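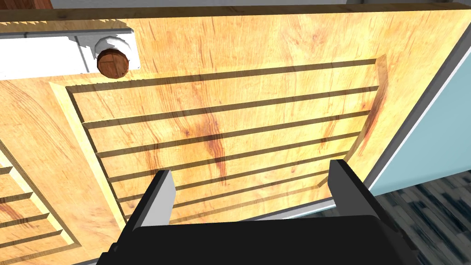
How to add a lining to a simple tote bag

I put off linings for years, thinking they were fussy, and now I can't stop adding them to everything! If you can sew a straight seam you can do this one in an evening (tea included). I used the Sindow canvas for the outside and an old cotton sheet for the inside.

1. Cut 2 pieces of canvas and 2 of lining, all of them 22 inches tall and as wide as you like.

2. Sew the canvas pieces right sides together along the sides and bottom. Do the same with the lining, but leave a 4 inch gap in the bottom seam. Please don't forget the gap, I have, more than once.
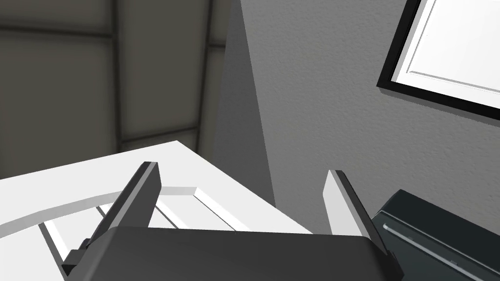
Image: Rornis

3. Turn the canvas bag right side out and pin the handles to the top edge, loops hanging down. Slip it inside the lining, so the right sides face each other, and sew all the way around the top.

4. Pull everything through the gap, gently, and stitch the gap closed by hand or machine.
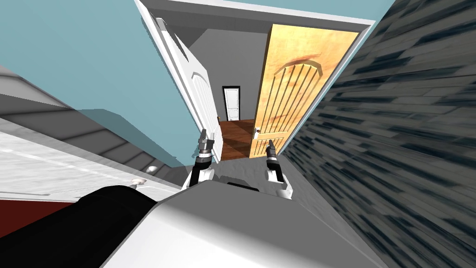 Indoors, looking toward the hallway

5. Push the lining down inside, press the top edge well and topstitch it. I'm making a smaller one in April, with pockets!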